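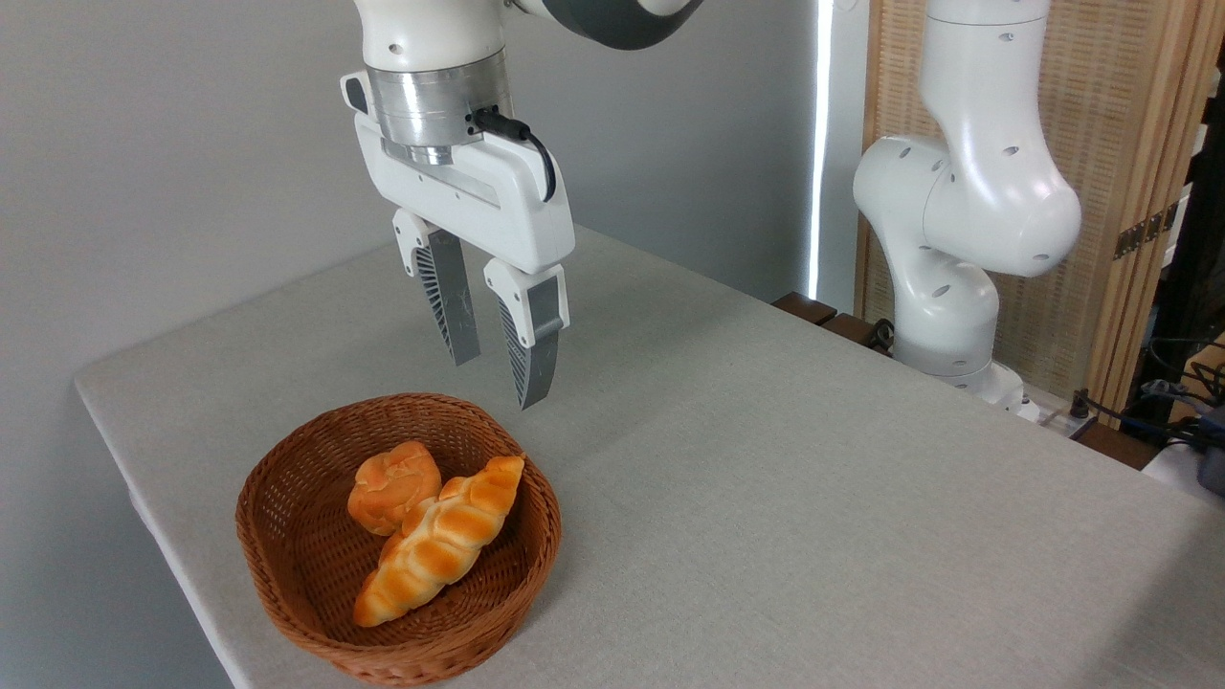

4. Baskets, boxes and the words between them

The basket was the object that gave us the most trouble, and it soon became our favourite. Everybody in the Ader valley owns baskets, everybody talks about them, and yet the word used can change from one side of a street to the other. We had expected a tidy line on the map, with the older word to the north of Brutura and the borrowed one to the south. What we got was far more interesting!

Across the 35 households we collected 3,050 naming answers, and 2,253 of these were for containers of one sort or another. Speakers were asked to name things in their own kitchens and sheds first, and only later to name things from a set of cards. The order mattered a great deal. At home, people reached for very exact words (one for eggs, one for kindling, one for the washing), while the cards drew out a general word that many of them said they would hardly ever use.

Size did less work than we thought it would. A low, wide container and a tall, narrow one were often given the same name, provided both were carried to the same place. Where a thing stood was a much better guide. A basket on a table, as in Figure 4, tended to be named as something to eat or serve from, and the same speakers would switch to a storage word once we spoke of it standing on the floor or a shelf. Older speakers made this switch without any pause. Younger ones sometimes laughed, tried both words aloud and then argued with whoever else was in the room – those arguments are among the best material in the recordings.

The Satum word list, compiled for schools in the next valley, gives a single entry for all of these. Pavlović treats the two main words as rivals, with the newer one slowly pushing out the older. Our answers point to a calmer arrangement. In 30 of the households both words were in daily use, often by the same person in the same conversation, and speakers could explain the difference with real delight. Only the verbs were shaky. To fill a basket and to pack one are kept apart in the upper villages, but in Brutura itself the two have run together, and we return to them in Section 5 along with the words for lids and handles.

Home | Current issue | Past issues | For authors | Contact

Filed under: Dialect and Everyday Speech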